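Thursday, August 21, 2025

# Sorting the Burville sherds, part two

The washing is finished, so I can write up how the sorting is going. The assemblage comes from two trenches on the Burville side of the river, dug over two short seasons, and it is almost all coarse domestic pottery. There are 500 bags. Most hold a handful of body sherds from one context. A few hold more rim than anyone would expect from a ditch fill, and those are the ones I keep going back to.

My first pass was by fabric only. I look at a fresh break under a hand lens, note the main inclusions, their size and how well sorted they are, and assign the sherd to a group. I ignore surface color at this stage. Color on this material varies across a single vessel, and I have joining sherds where one is gray all the way through and its neighbor is orange on the outside with a dark core. Anyone who sorted by color would have put them in separate trays and counted two pots.

The fabric series now has 5 groups:

- **F1** – coarse shell, poorly sorted, often leached out and leaving flat voids
- **F2** – medium quartz sand, hard, with a rough break
- **F3** – fine sand with sparse red iron grains
- **F4** – grog, soft, with a soapy feel on the surface
- **F5** – mixed shell and sand

F5 is the weak one. I suspect part of it is F1 with sandy clay stuck in the voids, and it may not survive the next check. I have left it in for now. Merging two groups later is easy, and splitting one means opening every bag again.

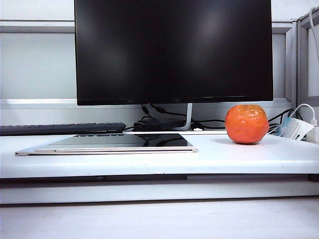
Recording goes into a plain spreadsheet, one row per sherd family per context. The columns are context, fabric, form, sherd count, weight in grams, rim diameter, percent of rim present, decoration, residue, and a free text note. I tried a relational database for the first trench and gave it up. The tables were tidy, but each new field meant changing the entry form, and I changed my mind about fields most weeks. A flat file with a fixed word list for each column does the same work at this scale.

The word list matters more than the software. In the first season I had typed "everted," "out-turned" and "flared" for what was clearly the same rim. Cleaning that up took most of a weekend. The form codes are now short, there is a drawn example for each, and anything that doesn't match gets "unk" and a note.

I weigh everything as well as count it. Count alone favors whichever fabric breaks smallest, and F4 crumbles. By count it is the most common fabric in the upper fill. By weight it drops to third, behind F1 and F2. Neither figure is wrong, but a report that gave only the first would be hard to compare with anything else. Rim percentages are a better guide to how many vessels were in use. So far 128 rims are large enough to measure. Anything with less than five percent of the rim surviving gets no diameter, as my readings on those disagree from one day to the next. 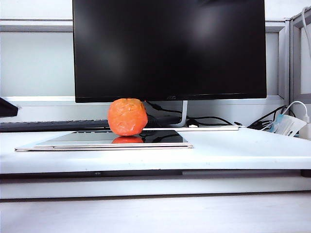

The obvious comparison is Haltetville, upstream and partly of the same date. The published pottery there is described by ware name, with no fabric descriptions, so I can't match it on paper. From the drawings, the Haltetville jars have the same short upright neck as my F2 jars, and the shoulder sits at the same height. The bowls look different. Theirs have a thickened, flat-topped rim, and I have none of those from either trench. That could be a difference in date, in what the site was used for, or in what happened to be thrown into the part of the ditch we dug.

I have asked to see the Haltetville sherds in person. A lens and a fresh break would settle the fabric question in a morning. Drawings won't.

Residues are the other open item. A few F1 jars have a thin black crust on the inside, below the neck. Those sherds were kept dry, were not brushed, and are wrapped in foil inside their own bags. I haven't decided whether to send any for analysis. The budget covers a small number of samples or a proper set of thin sections, and I lean toward the thin sections, given the state of F5.

Next up are the lower fills of the second trench. The bags are heavier and the sherds are larger, with less wear on the edges, so they should go faster than the plowsoil material did. I'll post the rim drawings once the F2 jars are inked. The draft fabric descriptions need one more read before they go up, mainly to fix the size ranges for the quartz, where I used "medium" in two different ways.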